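Plomura Cup Sleeve Trial - Progress Report
Prepared by Oda Boström for Selvaraj Siddiqui, 22/08/2021

Work this period was on the paper cups with the tan textured sleeve. We store and set them out upside down, rim on the table.

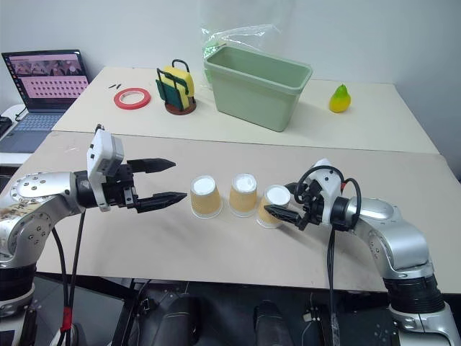

Work completed
The first delivery of 2,000 cups came from Doležal and has been checked in. Štěpánka Hájek went through the cartons and set aside 17 cups with creased rims. The sleeves were sound on all of them. Doležal has agreed to replace the 17 at no charge.

Spending
We are within budget. The only extra cost was a second carton of sleeves, ordered in case the first batch ran short.

Open items
Juraj Vondráček is still waiting for the lid samples from Vallus - they are 5 days behind. The handling notes need 2 more pages on spacing, as cups set close together are harder to pick up singly.

Next steps
Lid fitting starts when the samples come in. The final report is due in November.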